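Satari Shelf Wardrobe: Owner's Guide
Part 4. Filling the shelves
Text by Marama Whitcombe. Revised March 18, 2020

By now the wardrobe is upright, level and fixed to the wall as set out in Part 3. If it is upright and level but not fixed to the wall, go back to Part 3. We'll wait.

4.1 Before you start

You will need a bed, made, and everything you intend to keep in the wardrobe. A table will do for small households, but most tables are shorter than a pair of trousers laid flat. Floors are not recommended, particularly in homes with a cat.

Each shelf is 31 cm deep with 18 cm of clear height above it. Please measure one of your folded jumpers before ringing the Virngate helpline to report that the shelves are too small.

1. Straighten the bedspread. Creases underneath find their way into the folding.
2. Bring the clothes out in one go. People who fetch them a drawer at a time tend to stop after the second drawer.
3. Put the bulky items along the far side and leave the middle for the piece you are working on. 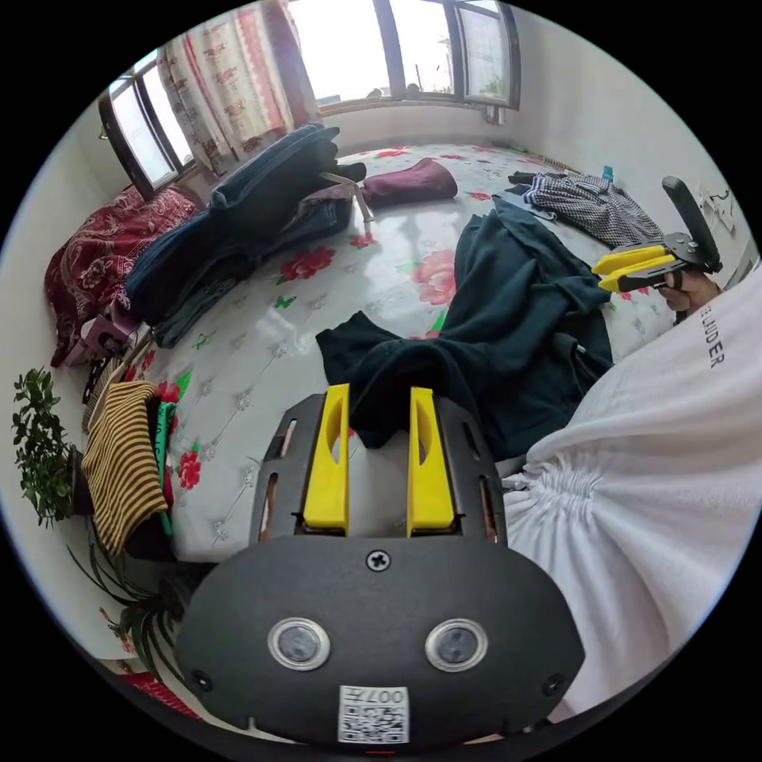 Denim goes in first, on the bottom shelf, and nothing goes on top of it except more denim. Check each pile for things that have come along for the ride before you lift it. The tall heap of jeans towards the back of the bed has a strap with a buckle hanging off it, and a strap like that will catch on the shelf lip every time. Take belts and straps out and hang them on the side hook (part B in the Bevan fittings bag, the one you thought was spare).

Caution: do not load more than 18 kg on any shelf. Wet towels count, and shouldn't be in there anyway.

4.2 Sorting

4. Make one pile for each shelf. If you have more piles than shelves, the wardrobe is not at fault.
5. Keep knitwear apart from anything with a zip.
6. Pair the socks now. The guide assumes that you own pairs.
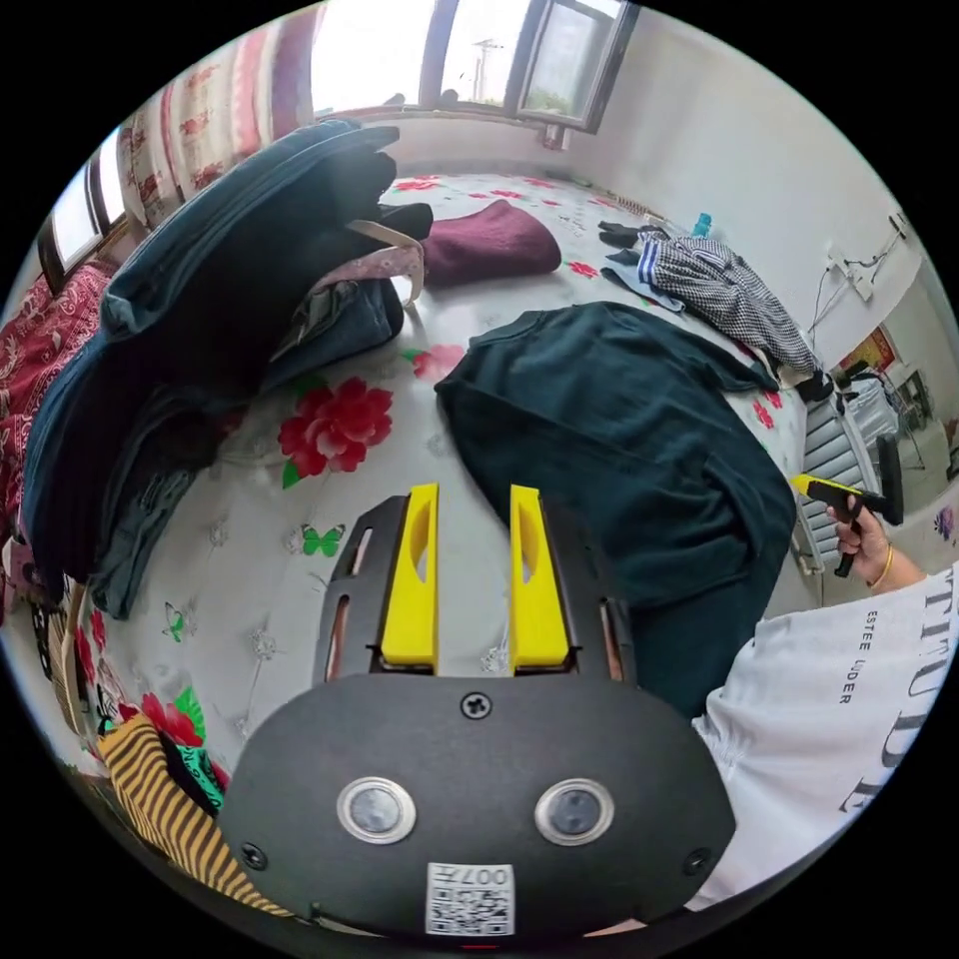 7. Set aside anything you haven't worn since last April. You may put it back later, and you probably will, but it should spend a few minutes on its own first.
8. Bottles, sprays and jars do not go on the clothes shelves. Stand them somewhere flat until the Grotasex door tray is fitted (Part 5).

4.3 Folding knitwear

The method below works for jumpers and sweatshirts. Cardigans need buttoning first, which is tedious, and we have tried it the other way.

9. Spread the garment flat with the neck away from you.
10. Smooth outwards from the middle. Don't pull at the hem.
11. Bring one sleeve across the body on the slant, then do the same with the other.
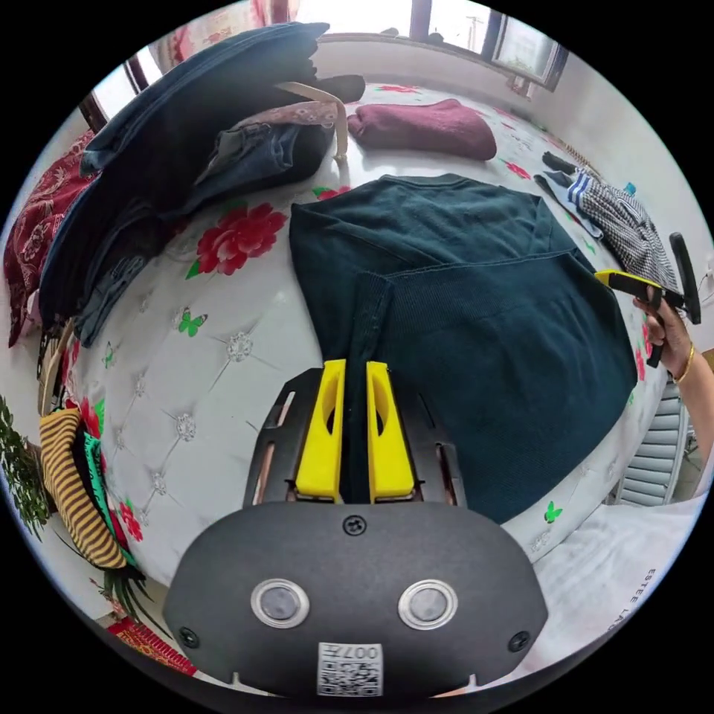

Fig. 3. Dark teal knit with one sleeve folded diagonally across the body (step 11).

12. Fold the sides in to suit the shelf, then fold the bottom edge up to the neck.
13. Turn the whole thing over so that the fold faces outwards.

Note: if the sleeves have wandered, don't try to correct them from inside the fold. Pick the garment up by an edge, let it drop open and go back to step 9.
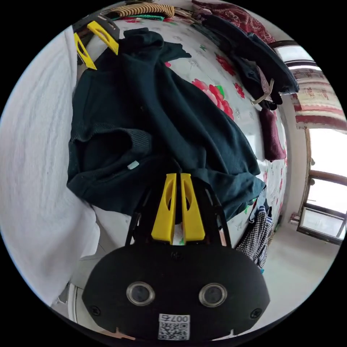

Fig. 4. Dark green garment held by the edge over the bed.

14. Stack no more than the height allows. If you have to press down to close the door, take one off.

Replacement shelf lips are order code 745. Quote the code and the colour of your wardrobe, as "the brown one" describes most of the range.

Continue to Part 5, Fitting the door tray.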